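Third month with the new colleague

I promised some of you to write about how it goes at work since we got the robot. It came in December, and I waited because I did not want to write only from the first feelings.

For those who are new on this blog: I work in returns at Ellance. People send back what they do not want, and we sort it. Toys, snacks, small clothes in bags. Before, we were 14 people on my floor, and each of us opened and sorted by hand, 346 pieces on a normal day for one person. I know this number well because it was hanging on the wall above my table.

Now a part of the sorting is done by a robot with two arms, and two of us work beside it. My partner is Beryl Staniforth, who has been here longer than anyone. She was very much against it. I was also afraid, but more quietly.
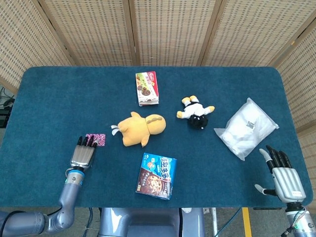 Cookies, plush toys and a bagged item on the sorting table.

What has changed for me is mostly the kind of tiredness. My wrists are better in the evening. My eyes and my head are worse, because I watch and decide all day. When the robot is not sure about a thing, it stops and I must say where the thing goes. Plastic bags are the most difficult - they are soft and they shine. Boxes are easy. With plush toys it depends on the day.

The number on the wall is gone. Rosalind Delacroix, our shift leader, took it down on a Monday and did not say anything about it. I was surprised that I missed it a little. It was a stupid number, but at four o'clock I knew if I had done my work.

Three people moved to the packing hall. They kept the same pay, but the hall is cold and they start at six. Glenys Haworth is one of them. We used to have lunch together and now our breaks do not match. I think this is the biggest change for me, and it was not in the presentation we got.

We had 26 hours of training. I would like to have more, especially about what to do when it stops in the middle of a movement. Ásdís Bech from the union has asked for this in writing, and we wait for the answer.

Beryl now says good morning to it. She says it to the forklift too.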